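Lunder Pendant Shade
Lighting > Ceiling > Shades
Item no. 846
Supplied by Raltilel

The Lunder is a domed pendant shade for dining rooms, kitchens and reception areas. It is sold singly and may be ordered in one color or in a mixed group. Each shade is supplied with a ceiling fitting, a cord and printed mounting instructions. Bulbs are sold separately.

The shade was introduced by Raltilel for the Brandão dining furniture line and is now offered as a separate item. It may be combined with tables and ceiling fittings from other suppliers.

Colors and finish

The standard colors are mustard yellow, mint green and coral orange. Mustard yellow is supplied in gloss. Mint green is supplied in matte. Coral orange is available in either finish, and the choice must be stated on the order form. Orders received without a stated finish are filled in gloss.

Colors may vary slightly between production runs. Customers who require an exact match across several shades are advised to place a single order. The colors may be viewed side by side at the Dostari showroom, and a set of color cards is available on request.

The group view below has the mustard shade nearest the center, with mint green partly behind it and coral orange to the left. All three are set against a white surface with gray veining.
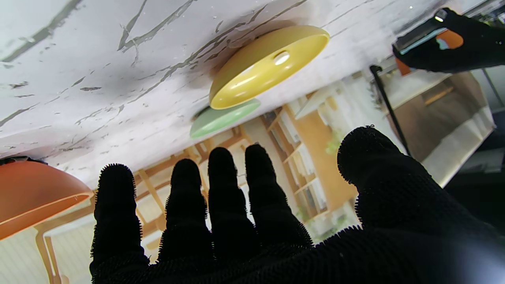
A customer in Dostari wrote to say that the matte finish was easier to live with over a breakfast table, and asked whether mustard yellow might be offered in the same way. She added that the gloss shade showed every fingerprint during mounting, although it wiped clean in a moment. Raltilel has noted the request. A matte mustard yellow is under review, and a decision will be posted on this page in January.

Mounting

Mounting must be carried out by a licensed electrician. The power supply must be switched off before the ceiling cover is removed. The cord is set to its final length before the shade is attached - it cannot be shortened afterward without taking down the fitting.

Where several shades are mounted in a group, a distance of 19 inches between cord centers is recommended. Closer spacing is permitted if the shades are hung at different heights and do not touch. Each shade requires its own ceiling fitting. The multiple fitting sold with earlier Raltilel shades is not suitable for the Lunder.

Care

Dust with a soft, dry cloth. Marks on the gloss finish may be removed with a damp cloth and mild soap. The matte finish should be wiped lightly and in one direction. Scouring powders, window cleaner and rough sponges must not be used on either finish. Allow the shade and bulb to cool fully before cleaning.

Orders and returns

Single shades are shipped from stock. Orders for hotels, schools and offices are handled by the contract department, which also arranges delivery in stages - please allow additional time for mixed colors. Unused shades may be returned within 30 days in their original packing. Shades that have been wired or mounted are accepted only in case of a fault.

Replacement cords and ceiling covers are listed under Lunder Parts.

Page revised December 2021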